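Pull-Down Pantry Shelf for Seated Users
Final Report, Accessible Home Design Project
Druster Team

1. Background

Our client for the semester was Wakard House, a group residence in Culldale where several residents cook for themselves and use wheelchairs. The kitchen was remodeled once before, and the counters and sink are at a good height. The pantry was left alone. It is a tall closet with fixed shelves, and the top two shelves are out of reach for anyone sitting down. Residents told us they either ask staff for help or keep everything they own on the bottom shelf, which is crowded.

We were asked to design a shelf that comes down and forward to a seated user, fits the existing closet, and can be taken out later without damage to the walls. The materials budget was 290 dollars.

2. Requirements

After two visits we settled on the following:
The shelf must hold ordinary pantry items such as canned goods, flour and cereal.
One hand must be enough to lower and raise it.
It must stay put at any height when the user lets go.
The opening is 570 mm wide and no part may stick out past the door when closed.
The handle must be usable by someone with a weak grip.

The last point took the most time. Three of the residents have arthritis or limited finger movement, and a standard bar handle was hard for them to close a hand around.

3. Handle Study

Before drawing any handles we spent a few weeks looking at how small objects are held. We read occupational therapy handouts on pinch and palm grips and tried out household items in the lab, including jar lids, drawer knobs, light pulls and toys. We wrote down which ones could be moved with the side of the hand and which needed the fingertips.
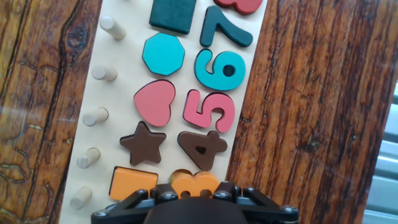
Figure 1. Puzzle board with pegs, shapes and numerals.

From this work we made four handle shapes out of scrap pine: a round knob, a flat paddle, a D-shaped loop and a wide loop with a strap. Residents tried each one on a test rig with a sliding weight. The wide loop was preferred because a whole hand or a wrist can go through it. The round knob came last.

4. Design

The shelf rides on two pairs of swing arms, one pair on each side of the closet. Gas springs carry most of the load. We bought the arms and springs as a kit from Essien, a cabinet hardware supplier, and built the shelf box ourselves from birch plywood. The arms bolt to a plywood liner that is clamped inside the closet, so there are no holes in the original walls.

Our first springs were too strong. With the shelf empty, it took 101 newtons to pull it down, and one resident could not start it moving at all. We changed to a lighter pair and added a friction washer at each pivot.

5. Testing

We ran the shelf through 166 full cycles in the lab with a mixed load of cans and bags. One pivot bolt worked loose partway through and was replaced with a locking nut. No other parts needed attention. The shelf held its position at every height we checked, except when it was completely empty, when it drifted up slowly from the lowest position.

6. Remaining Work

The drift should be fixed before the shelf is used every day. A small latch at the bottom would probably do it. We also did not have time to build the second shelf. The drawings and cut list for it are in Appendix B, and the unused hardware was left with Wakard House.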